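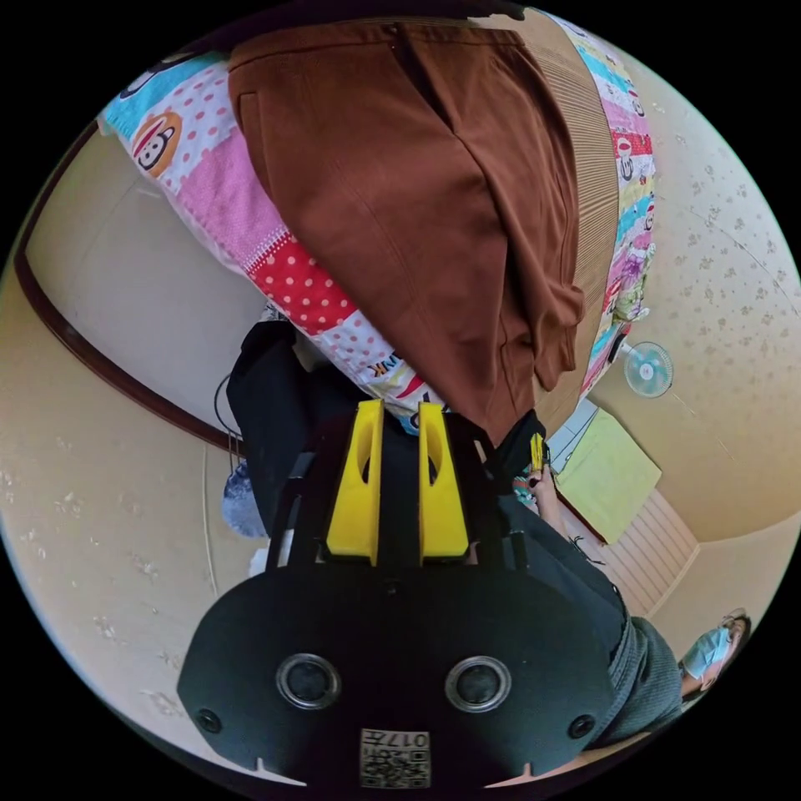

Tobias Ferreira opened the meeting of the Flelldale Players sound group on April 30, 2019, and thanked everyone for coming out after such a long run of rehearsals. Before turning to the speakers he let us know that the brown fabric garment lying on the patchwork quilt is spoken for by wardrobe, so please don't cut it up for dust covers, however tempting. The notes from February were read and accepted with one small spelling fix.

Speaker stands. The old Dvorak pair wobbles badly at full height, and we had a good long talk about it – longer than planned, but everyone got a say. Agreed to buy two new stands from Farnilon at $52 each.

Microphone cables. Two of the Gemia cables crackle when moved. Tobias will try new connectors before we spend anything, bless him.

Sound check. Agreed to allow 45 minutes before doors open for the spring concert, with the choir going first so the little ones can have their snack afterward.

Storage. Mixer to go back on the lower shelf, please, with its lid on.

The meeting closed with warm thanks for the lemon cake. Tobias to place the Farnilon order.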